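A visit to the open lab day in Sedwood

My company makes small parts for kitchen machines, and last year my manager asked me to look more at automation. So when the Ji laboratory in Sedwood announced an open day for September 14, 2021, I registered the same evening. I went by train from Lorkimov, with one change in Iveck, and from the station I walked 14 minutes uphill in the rain.

We received a badge, a paper cup of tea and a sheet with the rules. The most important rule was printed in large letters: do not step over the yellow line while any arm has power. We were divided into small groups. My guide was Chang-ho Moon, an engineer who speaks fast but repeats everything when you ask him.

He told us at the start that he did not want to show only what works well. His topic was one fault which stopped his team for most of February. A robot arm was learning to pick up dishes and play food from a table. With bowls and fruit it made steady progress. With a plate full of small holes it went wrong again and again. The gripper came down too far, the fingers pushed on the table, and the arm switched itself off with a force error. Once it did not switch off in time and one fingertip was bent.

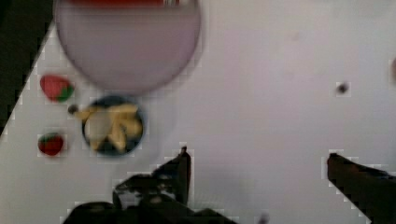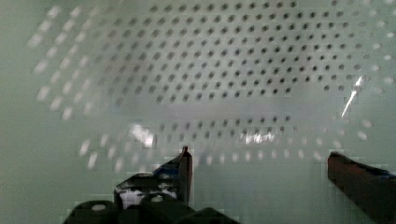
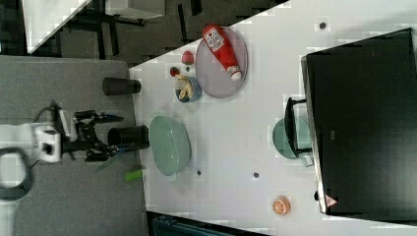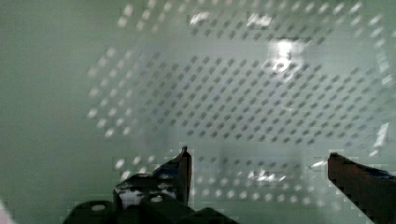 Mr. Moon explained that the program decides the height from the camera picture. A pattern which repeats is difficult, he said, for the program can match one hole with the neighbor hole and then the distance comes out wrong. Glare makes it worse. When the lamp reflects in a shiny surface, the bright spot moves together with the camera, and the program believes that it belongs to the object.

The team first suspected the motor in the wrist. They changed it and lost 2 weeks, and the error came back on the first morning. Then Soon-im Kwak, who is responsible for safety in the laboratory, asked for all the recordings from before each stop. She went through 2,000 short clips and made a table by hand: which object, which lamp was on, how high the gripper was. In her table the stops stood almost all in the same rows, with the ceiling lamp on and the plate turned a little toward it.

I asked her why the arm did not stop in time when the finger was bent. She answered very openly. The force limit had been raised one day earlier for another test — a heavier object — and it was not put back. Now the limit returns to the low value each time the arm is started, and a higher value needs the signature of two persons. There is also a lowest height in the controller, separate from the camera, and the arm may not go under it.

For my own work this was the most useful part of the day. We have a press at home in the factory where the limits are changed in the same way, and I am not sure that we write it down every time.

A visitor from my group wanted to know if a better camera would solve the problem. Mr. Moon said it would help a little, but he prefers to move the lamp, which costs nothing. The repaired fingertip, with a new bracket and the work, cost them 2,000 dollars.

After lunch (soup and bread, included) there was a talk about batteries, but the room was full and I listened only from the door. The last train with a good connection leaves early, so I missed the closing discussion. The laboratory plans another open day, and registration will be by e-mail again. If you go, bring shoes with closed toes, they check it at the entrance.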